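Gripper and Arm Trials Working Group

Minutes of the meeting held Oct 7, 2018

Present: seven members in the workshop, two by phone. Apologies were received from one member.

1. Minutes of the last meeting

Approved with one correction. Under item 4, "Cosus controller" should read "Cosus camera board." The controller had not been delivered at that point.

2. Matters arising

The spare finger pads from Inamow have come in and are in the second drawer of the parts cabinet. Two sets were short a screw. The supplier has been told and will send replacements with the next order.

The request for a second bench supply is still open. The purchasing form was returned because the cost code was missing. It has been sent in again.

The door to the workshop still does not latch properly. Building services have a ticket.

3. Gripper comparison

The group heard a report on the comparison between the Inamow gripper and the Plinance gripper. Both were run on the same arm with the same controller settings. The task was to pick up wiring and small electronic parts and put them in baskets. Each gripper was given 400 attempts, split over several sessions.

The Inamow gripper did better on single wires and on thin coils. The Plinance gripper held circuit boards more firmly but tended to push thin wire away before closing on it. Neither did well on bundles. When strands are tangled, the fingers close on whatever is on top and the rest comes along, or the grip slips during the lift. Members who ran the sessions said most of the lost time went to bundles.

There was a discussion of whether finger force should be the same for both grippers. It was set to the same value for the trial, but the Plinance fingers are wider and the pressure on the wire is lower. Some members felt this made the comparison unfair. Others said the point was to see how each one performs at the setting we would use every day. It was agreed to repeat the bundle portion at two force settings and report both.

Finger wear was also raised. The Inamow pads showed a groove near the tip after the trial – the Plinance pads did not. Pads will be changed before the repeat so that both start new.

4. Two-arm cell

The cell is now running with both arms mounted at the front rail and the baskets along the back. The present work is wire sorting, with the right arm on the bundle and the left arm over the green basket. Each arm has its own wrist camera.
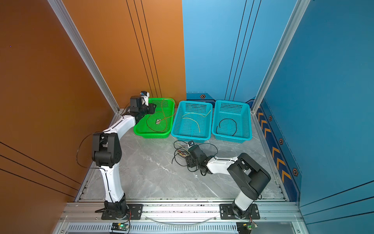
One member asked whether the wrist cameras are worth keeping at all, given that a fixed view covers most of the work surface and does not move when the arm does. Calibration of the wrist cameras has to be redone every time a gripper is swapped, and in that member's opinion the time would be better spent on lighting. The reply from the bench was that the fixed view loses the fingertips as soon as the gripper is down in a pile of wire, and that this is when the operator needs to see them. The member accepted this for bundles but asked for a run of single wires with the fixed view only. Agreed.

Reach was discussed at some length. Either arm can get to the middle basket, but they cannot both be there at once. For now the controller holds one arm back until the other has cleared. This is safe but slow. A proposal to give each arm a fixed half of the surface was not taken up, as it would rule out handing a part from one arm to the other, and several members want to try that in the next round.

Cable routing on the arms was mentioned. Loops near the elbow should be checked before each session and tied back if they have worked loose.

5. Controllers

The Swati controller and the Cosus controller have both been tried on the left arm. The Swati unit is easier to set up and its log files can be read without extra software. The Cosus unit gives smoother motion at low speed, which helps when a finger has to slide under a wire. It stopped with error 641 on 3 occasions. The manual lists this code as a communication fault and says to restart. After the cable was replaced the error has not come back, but the unit has only been run for one afternoon with the new cable.

It was decided to leave the Swati controller on the right arm and keep the Cosus controller on the left until the repeat trial is finished. No decision on purchase will be made before then. The loan on the Cosus unit runs until March.

A member on the phone asked for the controller logs to be put on the shared drive in the same folder as the trial sheets. At present they are in two places and the file names do not match.

6. Safety

No incidents. The stop button on the left side of the cell was tested and works. The one on the right is stiff and should be replaced. Until then, sessions are to be run from the left side.

Members were reminded to power down both arms before reaching in to clear wires, including for short jobs.

7. Actions

Repeat bundle trial at two force settings, new pads on both grippers – bench team.
Single-wire run with fixed view only – bench team.
Replace right stop button – workshop.
Move controller logs to trial folder and rename – data group.
Chase Inamow for missing screws – purchasing.
Resubmit bench supply form if no answer by next meeting – purchasing.

8. Any other business

The label printer is out of tape. Please do not write on the baskets with marker.

The next meeting will be held in the same room once the bundle trial is done. The date will be sent by email.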